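Plollia Prullton 31 工时记录终端

首页 > 产品 > 考勤与工时 > Prullton 31

价格:1469 元/台(含税,含墙面安装支架和电源适配器)
供货状态:有现货
适用对象:工厂、仓库、门店、物业、餐饮及其他需要按班次记录工时的用人单位

产品概述

Prullton 31 是一台固定安装的工时记录终端,用来记录员工上班、下班、休息和加班的时间,并把这些记录整理成可以核对、可以签认、可以长期保存的工时台账。终端可以单独使用,也可以与 Plollia 排班软件连接使用。

终端支持刷卡和输入工号加密码两种打卡方式。本型号不含人脸识别和指纹识别模块,不采集员工的生物识别信息。如果单位的制度或者当地主管部门对生物识别信息的收集有专门要求,采用刷卡方式可以省去一部分告知和授权手续,具体仍以单位所在地的规定为准。

单台终端最多可登记 500 名员工。员工人数超出单台容量的单位,可以安装多台终端,通过排班软件合并台账。合并之后,同一名员工在不同终端上的打卡会归到同一个人名下,按时间先后排列。

适合哪些单位

采用标准工时制的单位,可以直接使用出厂时的默认设置。录入上下班时间和休息时间之后,终端会自动区分正常工时和延长工时。

采用综合计算工时制的单位,需要在设置中选择计算周期(周、月、季、年),并录入周期内的标准工时。终端会在周期内累计工时,到周期结束时给出超出部分的小时数。请注意,终端只做累计和提示,不判断单位是否已经取得相应的批准。实行综合计算工时制之前,应当按当地规定办理手续。

采用不定时工时制的岗位,可以在员工资料中把该员工设为“只记录出入”。设置后,终端保存打卡时间,不计算加班。

既有全日制员工又有非全日制员工的单位,可以为两类员工分别建组。非全日制组可以设置每日和每周的工时提示线,接近提示线时,主管会在汇总页看到黄色标记,超过时为红色标记。标记不会阻止员工打卡。

不适合哪些单位

以外勤为主的单位不建议选用本型号。Prullton 31 是固定终端,没有定位功能,员工必须到终端前打卡。外勤员工较多的,请看 Plollia 的手机登记方案。

需要控制门锁的单位也请注意,本型号没有门禁输出接口,不能直接开门。

主要功能

上下班登记
员工刷卡后,屏幕显示姓名、当前时间和登记类型。登记类型由终端根据班次自动判断,员工也可以用屏幕下方的按键改选。登记完成后有一声提示音,提示音可以在设置中关闭或者调低。

休息登记
可以选择自动扣除休息时间,也可以要求员工在休息开始和结束时各打一次卡。两种方式可以按组分别设置。选择自动扣除的,如果员工在休息时间内实际提供了劳动,主管应在当天或者次日补录,补录后该时段计入工时。

加班申请与确认
员工下班时间晚于班次结束时间的,终端会询问是否属于加班。员工选择“是”之后,需要从列表中选一个原因。原因列表由单位自己编辑,出厂时预置了“订单加急”“顶替缺勤同事”“设备故障”“盘点”和“其他”。主管在汇总页确认或者退回,退回时必须填写理由。原始打卡时间在任何情况下都不会因为退回而删除。

补卡
员工忘记打卡的,可以在终端上提交补卡申请,也可以由主管代为录入。补录的时间在台账中以单独的符号标出,旁边显示录入人和录入时间。

调班和换班
两名员工换班的,先由一方在终端上发起,另一方刷卡同意,再由主管确认。三步完成之前,排班表不变。主管直接调班的,受影响的员工下一次刷卡时会在屏幕上看到通知,需要按“已阅”才能继续登记。

假期登记
年休假、病假、事假、婚假、产假、陪产假、丧假和工伤停工留薪期在出厂时已经建好类别,单位可以增加自己的类别。每个类别可以设置是否计入出勤、是否带薪、由谁审批。各类假期的天数标准需要由单位自己录入,终端不提供默认天数,请对照国家和当地的规定填写。

月度签认
每月结束后,终端为每名员工生成一份工时汇总。员工可以在终端屏幕上查看并确认,也可以打印后签字。对汇总有异议的,员工可以选择“不同意”并填写具体日期。未处理的异议会一直留在主管的待办列表中,当月台账也会保持“未结”状态。

关于记录的修改和保存

工时记录在工资争议、加班费争议和工伤认定中经常被用作证据,所以我们对修改记录的方式作了严格限制。

原始打卡数据写入之后不能覆盖。任何更正都以新增一条记录的方式保存,原记录、更正后的记录、操作人、操作时间和理由都会出现在台账里。管理员账号同样不能删除原始数据。

员工离职后,其工时数据转入归档区。归档数据可以查询和导出,但不能再修改。归档区的保存期限由单位设置,到期后终端提示管理员处理,不会自动删除。请在设置保存期限前,核对工资支付凭证和用工资料的法定保存年限,以及劳动争议的时效规定。

终端断电时,已经登记的数据不会丢失。终端内置后备电池,用于停电时维持时钟运行和短时打卡。停电期间屏幕亮度会降低,提示音关闭。恢复供电后,终端自动与排班软件同步,同步日志可以在“系统”页查看。

时钟每天与单位指定的时间服务器校对一次。不连接网络的终端需要由管理员手动校时,每次校时都会写入日志,日志中包括校时前后的时间差。

报表与导出

终端和排班软件可以导出下列报表:

员工个人月度工时汇总
部门月度工时汇总
加班明细(按平日、休息日、法定节假日分列)
补卡与更正明细
迟到、早退和缺勤明细
假期余额表
综合计算工时周期累计表
未签认员工名单

报表可导出为表格文件或者打印版式。打印版式的页脚留有员工签字栏和日期栏。如果单位自己的签字页有固定格式,可以把模板发给我们,由我们做成自定义版式,首个版式免费。

法定节假日和调休工作日的日历每年更新。放假安排公布之后,连接网络的终端会收到更新提示,由管理员确认后生效。更新通常在 11 月至次年年初之间发布,请在排下一年度一月份的班次之前检查一遍。

不联网的终端可以用存储卡更新日历,更新文件在客户中心下载。

权限设置

终端有四种账号。

员工:查看本人的记录、班次和假期余额,提交申请,签认汇总。
主管:查看和处理本组员工的申请,补录,调班。
人事:查看全部员工的记录,维护员工资料和假期类别,导出报表。
管理员:网络、时钟、日志和账号设置。管理员默认看不到员工的工时明细,需要时可由人事账号开放,开放和关闭都会写入日志。

小单位由同一个人兼任人事和管理员的,可以为其建立两个账号,分别登录。我们不建议合并使用,日后需要说明某项操作是以什么身份作出的时候,分开的账号比较容易讲清楚。

主管不能审批自己的申请。主管本人的加班、补卡和假期由上一级主管或者人事处理,设置员工资料时如果没有填写上一级主管,系统会提示并默认转给人事。

与 Plollia 排班软件连接

排班软件装在单位自己的电脑上,数据保存在单位指定的位置。终端与电脑在同一网络内即可连接。软件的基本版随终端附送,可以完成排班、汇总和导出。

需要多地点合并、自定义审批流程或者与工资软件对接的,请选用 Figueroa 扩展包。Figueroa 扩展包按单位购买,不按终端数量收费。目前已提供通用格式的工资导出文件,字段顺序可以调整。常见的做法是先把一个月的数据导出来,与手工计算的工资表逐人核对,核对无误后再正式切换。

使用旧型号终端的单位,可以把旧终端的员工资料和历史记录导入 Prullton 31。导入的历史记录会标注“导入”,与新终端产生的记录区别开。卡片是否可以继续使用取决于卡片类型,请在订购前寄一张样卡给我们测试。

规格

产品名称:工时记录终端
型号:Prullton 31
登记方式:刷卡;工号加密码
员工容量:500 人
显示:彩色触摸屏,可调亮度
按键:屏幕下方实体按键,可自定义
网络:有线网络、无线网络;也可不联网使用
存储:内置存储,另有存储卡插槽
后备电池:内置,可由服务人员更换
提示音:有,可关闭
安装方式:墙面安装
使用环境:室内,避免阳光直射和水汽
界面语言:简体中文、繁体中文、英文、葡萄牙文
外壳颜色:深灰、白

包装内容

终端一台
墙面安装支架一套
电源适配器一个
管理卡两张
安装说明一份
快速操作卡一张(可贴在终端旁边)
员工告知书样本一份

员工卡不在包装内,需要另外订购。每盒 55 张,空白卡面,可以自行打印或者贴标签。

上线前的准备

很多单位买回终端当天就挂上墙开始打卡,过了一两个月才发现制度里没有相应的规定,或者规定与终端的设置不一致。下面是建议的顺序。

一、核对现行制度
把员工手册和劳动合同中有关工作时间、休息、加班、请假的条款找出来,看看与准备录入终端的规则是否一致。例如,手册写“加班须事先书面申请”,而终端允许下班时再选择加班原因,两者之间就需要统一。可以修改手册,也可以在终端中关闭下班时的询问,改为只接受事先申请。

二、走完民主程序
考勤办法属于直接涉及劳动者切身利益的规章制度。制定或者修改时,应当经职工代表大会或者全体职工讨论,与工会或者职工代表平等协商确定,并公示或者告知员工。讨论记录、签到表和公示的照片请一并保存。

三、告知员工
包装内的员工告知书样本列出了终端记录哪些信息、谁可以查看、保存多久、员工怎样查询和更正。样本中留空的地方由单位填写。告知书一式两份,员工签收后各执一份。

四、录入员工资料
建议先在表格中整理好,再一次性导入。姓名、工号、所属组别、工时制度、直接主管为必填项。身份证号不是必填项,没有必要的话请不要录入。

五、录入班次
跨零点的夜班需要指定归属日期,也就是这一班算在前一天还是后一天。归属日期会影响休息日和法定节假日加班的计算,请与工资核算人员商定后再设置,设置之后尽量不要在月中更改。

六、试运行
新旧两种方式并行一个完整的工资周期。并行期间以旧方式的记录为准,或者以新方式的记录为准,要事先写明并通知员工。

七、正式启用
发布启用通知,写明启用日期、补卡期限和咨询人。旧的考勤表、打卡纸和签到簿不要丢弃,按归档要求保存。

安装要求

终端应安装在员工进出工作区域的必经位置,附近有电源插座。请不要安装在正对大门、日光直射的墙面上,也不要装在洗手池、蒸汽设备和冷库门口旁边。

安装高度应当让所有员工都能看清屏幕、够到按键。有使用轮椅的员工时,请适当降低安装位置,或者另外安装一台。

墙面应当平整、能够承重。石膏板墙面需要使用配套的膨胀件,订购时请注明墙面类型,我们随货发出相应的配件。

在交接班时段人数集中的单位,一台终端前可能会排队。员工排队打卡的时间是否计入工时,容易引起争议。增加终端数量或者错开班次可以缩短排队时间,班次设置里的“提前登记”一项也可以放宽,让早到的员工先行登记。

使用培训

每台终端附带一次线上培训,对象是人事和主管。培训内容包括日常操作、月度签认流程、异议处理和导出报表。需要到现场培训的,费用另计。

4月3日 星期六,我们在 Ranuddale 展示室举办一次公开讲解,主题是“工时制度调整之后,考勤办法怎么改”。主讲人 Enda Keogh 长期为制造和零售单位整理用工制度,会结合终端上的设置讲解加班审批、休息扣除和夜班归属三个问题。参加免费,需要提前登记,已经购买终端的单位可以带上自己的考勤办法到场讨论。讲解内容属于一般介绍,不构成对具体争议的法律意见。

常见问题

员工代他人打卡怎么办?
刷卡方式不能完全防止代打卡。可以在设置中要求刷卡后再输入密码,也可以由主管抽查。对代打卡的处理应当在规章制度中有明确规定。

员工不同意签认怎么办?
先查看员工填写的日期和理由,与原始记录核对。确有错误的,补录更正后重新生成汇总。没有错误的,由人事书面答复员工,并把答复上传到该月的附件栏。系统不会在员工未签认的情况下自动显示为“已签认”。

员工能不能拿到自己的记录?
可以。员工在终端上刷卡后选择“我的记录”,即可查看并申请打印。打印申请送到人事的待办列表。单位也可以设置为无须审批、直接打印。

员工下班后留在工作场所,但没有工作,怎么记录?
终端只知道打卡时间。员工在登记下班时如果选择“非加班停留”,台账会单独标注。请在考勤办法中说明这一选项的用途,并避免主管要求员工在实际加班时选择这一项。

劳务派遣人员可以登记吗?
可以。建立员工资料时把用工类型设为“派遣”,并填写派遣单位名称。报表可以按派遣单位分别导出,便于结算。

一个人有两个岗位,工资标准不同,怎么办?
为该员工设置两个岗位代码,上班登记时选择当次的岗位。中途换岗的,在换岗时再登记一次即可,不需要先登记下班。

实习学生和未成年工可以用吗?
可以登记。建议单独建组,并设置每日工时提示线和夜间时段提示。相关的用工限制请按国家和当地规定执行。

一定要联网吗?
不需要。不联网时,用存储卡把数据拷到电脑上,再导入排班软件。建议每周导出一次。

终端坏了怎么打卡?
安装说明的附页有一张纸质登记表,可以复印使用。恢复之后由主管按登记表补录,并扫描登记表作为附件。

能不能算工资?
不能。终端和排班软件只提供工时数据,工资由单位的工资软件或者财务人员计算。

员工人数超过 500 怎么买?
按容量和打卡地点数量确定台数。请把各地点的人数和班次发给我们,我们给出配置清单。

选购配件

员工卡(整盒)
桌面支架,适合临时工地或者不方便打孔的场所
防护罩,适合粉尘较多的车间
备用管理卡
有线网络延长件
收据打印机连接线,用于现场打印个人汇总

防护罩装上后触摸屏灵敏度会略有下降,建议同时启用实体按键。桌面支架不带锁,放在公共区域时请有人看管。

保修与维修

终端整机保修两年,后备电池保修一年。保修期自签收之日起计算。因进水、跌落、使用非原配电源或者自行拆机造成的损坏不在保修范围内。

报修时请提供终端背面的序列号、故障现象和最近一次导出数据的时间。寄修之前,请先把数据导出。无法开机、不能自行导出的,请在报修单上注明“需提取数据”,维修人员会先行提取,提取出的数据以加密存储卡寄回,密码另行发送给单位登记的联系人。

维修期间可以申请备用机。备用机免租金,运费由单位承担。备用机归还前,请用管理卡执行“清除全部资料”,并保留屏幕显示的完成编号。

后备电池由服务人员更换。支架、外壳螺丝和按键可以自行更换,零件在配件页订购,更换步骤见安装说明。 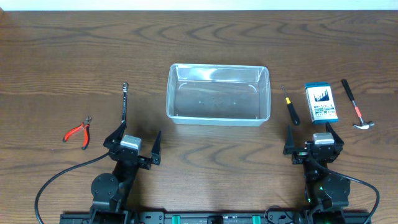 订购与咨询

产品咨询和报价:Vanderleia Paiva,Plollia 用工管理产品部
请在咨询时注明员工人数、打卡地点数量、现行工时制度和是否需要联网。

签订采购合同后付款发货。需要先试用一台的单位,可以申请试用,试用期间产生的记录可以完整转入正式终端。

相关产品
Plollia 手机登记方案
Figueroa 扩展包
员工卡及配件

相关下载
安装说明
员工告知书样本
考勤办法参考条款
纸质登记表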